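Rarnitham & District Growers Board
Vegetables > Tomatoes > Plovska: worth the wait, or am I kidding myself?

leggy_seedlings
Posts: 147
Location: Druvcombe, zone 4a on a good year

OK I need to talk about this tomato because everyone in my house has stopped listening. I grew Plovska last summer from a pinch of seed I got at the Rarnitham swap, and it is the best-tasting thing I have ever pulled off a plant. Big pinky-red ribbed fruit, hardly any seeds, sweet but with a proper tang behind it. We had it on toast with mayo every day for two weeks and I was still sorry when it ended.

The catch is that it ended very quickly, as it had barely started. First ripe one was the last week of August and frost got the vines in mid-September. I had a whole wheelbarrow of green ones sitting in newspaper in the basement till Thanksgiving, and they were fine for sauce but they weren't THAT tomato.

So who else is growing it up here? What are you doing to get it moving? I'm sowing this week and I'll try anything.

grumpy_in_gumboots
Posts: 1,855

You are kidding yourself, but we all do it. I gave Plovska two seasons. Lovely flavour, I won't argue. But I got maybe a pail of ripe fruit off a row that took up a quarter of the bed, and half of those had cracked shoulders. Our season isn't long enough for it. Grow Lukumay and eat tomatoes in July like a sensible person.

leggy_seedlings
Lukumay is fine! I like Lukumay! I grow it for the kids, who eat it like candy off the bush. It just doesn't make me want to phone people.

beanpole_bev
Posts: 1,393
Location: south side of the river

Oh I'm so happy somebody started this. Plovska is my favourite and I will defend it to the end. Grumpy, where did you have yours? I tried it in the open garden the first year and got much the same as you did, and then I moved it against the south wall of the garage, which is painted white, and it was a different plant altogether. Ripe ones by the second week of August and they kept going until I threw in the towel on covering them. The wall holds the heat overnight, and if you throw an old bedsheet over the lot on a cold evening you can squeeze a bit more out of it.

The cracking is water, I'm fairly sure. I mulch heavily with straw and water in the mornings, never a big soak after a dry spell. Still get some. Cut that bit off and eat the rest.

grumpy_in_gumboots
Open bed, full sun, drip line. I don't have a white garage and I'm not building one for a tomato.

Nassoro Kashindye
Posts: 212

Hello all. I think the swap seed came from me, if it was in the little brown coin envelopes with green pen on them. Very glad you liked it!

I have kept my own line going for a while now, always saving from the earliest good fruit on the healthiest plant, and it is a little quicker than when I began. It is still a late tomato. I would not promise anyone July. What made the largest difference for me was pruning to one stem and pinching out the top at the start of August, so that the plant stops making flowers that will never become anything. It feels cruel. Do it anyway.

Also please sow it before your other tomatoes. I start mine a good two weeks ahead of Lukumay.

leggy_seedlings
Brown envelope, green pen, yes!! Thank you, you have no idea. I'd never have had the nerve to top them, but I'll do half the row and see.

Follow-up for anybody: if I start that early they're going to be monsters before they can go outside. My windowsill is already a jungle (see user name). What are you all potting on into?

mossypatio
Posts: 88

New-ish here, renting, balcony only, so take this with salt. I grew one Plovska in a 40 litre tub last year and it did better than I had any right to expect. Same as Bev, I think it was the brick behind it. I carried it in and out of the living room for most of May, which my back did not enjoy.

For potting on I bury them right up to the top leaves each time. They root all along the stem and it slows the stretching down a lot.

beanpole_bev
Yes to burying! Every time. And a cheap fan on low across the room if you've got one, they end up with stems like pencils.

For containers I've tried the lot. Peat pots: hate them, they dry out if you look at them sideways and then they never rot down in the ground, I was digging up whole ones in the fall. Egg cartons are cute for about a week and then they go mouldy. Yogurt tubs are good if your family eats that much yogurt. What I've settled on for the in-between stage is plain paper drink cups. Poke a few holes in the bottom with a skewer, fill with potting mix, write the variety on the side in pencil (marker fades under lights, pencil doesn't). When it's time to plant, you tear the side open and the roots come out in one piece, hardly disturbed at all.

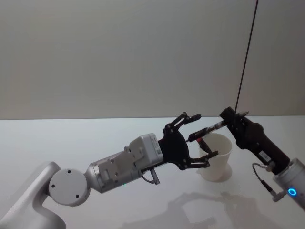
White paper cup, standing upright, with a rolled rim and slightly tapered sides

grumpy_in_gumboots
Paper cups go soft. I lost a tray of peppers when the bottoms gave out on the way to the cold frame. And most of them have a plastic lining, so don't anyone go putting them in the compost.

Square plastic pots, washed and reused. Mine are older than some of the people on this board.

beanpole_bev
They do go soft if you leave them sitting in water! Mine stand on a rack in the tray and get watered from the top. They only need to last three or four weeks. You're right about the lining though, I should have said that. Tear them off and bin them, don't plant them.

mossypatio
Stupid question, how do you keep the cups from tipping over once the plants get tall? Mine are top-heavy in everything.

beanpole_bev
Not stupid. I pack them tight in a shallow box so they hold each other up. Spread them out again once the leaves start touching or you'll be back to leggy.

Nassoro Kashindye
I use milk cartons cut in half, for the depth. Plovska makes a long root early and seems happier with room below it. Otherwise I agree with Bev on nearly everything, and with our friend in the gumboots that a sturdy plastic pot washed properly will outlast us all.

One more thing on timing. Don't rush them into the ground just because they have grown large. Cold soil sets this one back more than any other tomato I grow. I wait until I can kneel on the bed in the evening without feeling the chill through my trousers. My neighbour has his in a week earlier every year and mine always pass his by July.

leggy_seedlings
The trouser test, I love it. OK here's the plan: sowing Monday, paper cups for one half and milk cartons for the other, single stem, south side of the shed (brown, not white, but I have half a can of paint left over and a free weekend). Topping half the row at the start of August. I'll report back with weights if I can keep people from eating the evidence.

grumpy_in_gumboots
Put two Lukumay at the end of the row so you've got something to eat while you wait.

leggy_seedlings
Already on the list. Do you want a few Plovska seeds for a third try? I've got extra.

grumpy_in_gumboots
...Fine. Four. I'm at the hall on seed night, leave them at the front table.

beanpole_bev
Ha!! Grumpy, put them by your chimney. And can somebody start a new thread on basil, mine has keeled over again and I'm running out of ideas.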